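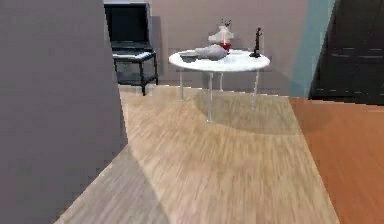
Mbali Mahlangu wrote in to ask whether Plernus needs the real room scanned first, or whether a rendered one is enough to train on. Rendered is enough, and that's pretty much the whole reason I built the thing!

Plernus is a scene pack plus a training recipe for robots that have to find their way to a table and pick one item off it. You get 94 simulated rooms, all furnished like places people live in (a laptop left open, a vase with twigs in it, a bowl, a little black figurine), and a script that changes the floors, wall colors and lighting between runs. I put in see-through table legs on purpose, and they're mean. My first depth model at Trammont hated them.

So, results. With the fixed rooms only, our policy reached the right item in 41 percent of test runs. I switched on the floor and lighting changes, kept everything else the same, and it dropped to 38. Ugh. Then Emrys Pugh suggested holding the lighting steady for the first 19 epochs and only bringing the changes in after that, and the drop went away on Killemton, our held-out set. I still can't tell you why it works, and I'd love to hear from anyone who gets a different curve.

What you need: a decent graphics card, the Ifans loader (it comes in the download) and some patience on the first launch, when it builds all the shadows. Textures are kept small so it runs fast, which means blocky edges here and there. There's a high-res set coming in March. Questions go to the support form, and I read it most mornings.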